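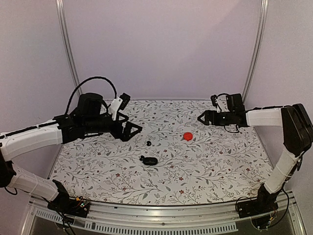 Two arms at a table with a printed botanical surface.

Typed or untyped: what a migration costs a mid-sized codebase

Gradual typing lets a team add type annotations to a dynamic language one file at a time. The checker reads the annotated parts and leaves the rest alone. Most popular scripting languages now have some version of this, either built in or supplied by a separate tool. The open question for a working team is what the change costs in hours, in build time and in arguments during code review.

Utance is a scheduling product with a server written in Python and a web client written in JavaScript. The server repository held 1891 source files when the migration started in August. The client was left out of the first phase. Clernik, the company that maintains both, set one rule before any code changed: no file could lose coverage once it had gained it.

The checker was first run in its most lenient mode, with no annotations added. It reported 46 errors. Most were calls to functions that had been renamed years ago and survived in branches that tests never reached. Nine were real defects in error handling, where a function returned None on one path and a list on the others. Those were fixed in the first week, before any discussion of style.

Where to begin

There are two common orders of work. The first starts at the edges of the dependency graph, in modules that import nothing else from the project. Types added there flow upward, and each later module is easier to annotate. The second starts with the modules that change most often, on the theory that new bugs arrive where the edits are.

Clernik chose the first order and partly regretted it. Utility modules are quick to annotate, and the coverage number rises fast. The booking engine, which produces most of the support tickets, stayed untyped for months. A mixed plan, with one busy module typed for every batch of leaf modules, would have given earlier results.
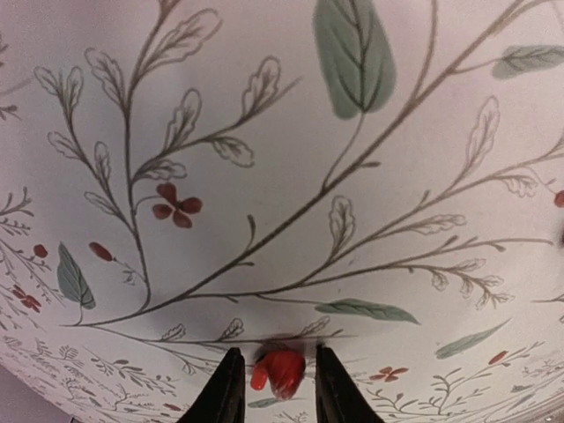 Page last changed: January 28, 2023

The Any problem

Every gradual system has an escape hatch. In Python it is Any, a type that is compatible with everything and switches checking off wherever it travels. A function that returns Any passes the gap to its callers, and their annotations may look complete while checking very little.

The usual source is third-party code. Utance depends on 55 external packages. Those without type stubs were treated as Any by default. The team wrote thin wrapper modules for the packages it used most and declared the types at that boundary. A wrapper of 100 lines was often enough, as the project called only a small part of each library.

Data read from outside needs separate care. A type annotation on a parsed JSON object is a promise made by the programmer, and the checker has no means of testing it. Pap, an internal validation layer, now checks incoming data at run time and returns typed objects. Code behind it can rely on the annotations. Code that bypasses it fails review.
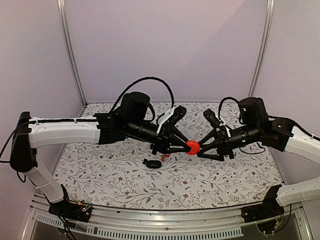
Build time and the editor

Checking the full server repository from a cold start was the slowest step in the pipeline. Incremental mode, with the cache stored between builds, brought it below the time of the unit tests. The cache must be keyed on the checker version and on the lock file. Early builds skipped the second key and reported errors from packages that had already been upgraded.

Developers felt the change mainly in the editor. Completion inside typed modules became accurate, and renaming a field no longer required a text search. In untyped modules nothing improved, and the contrast did more to recruit people than the written guidelines did.

Skovska, the client project, is next. It will move to TypeScript with strict null checks turned on from the first file. Turning them on later in the server's equivalent setting meant revisiting modules that had been marked as finished, and that work is still open.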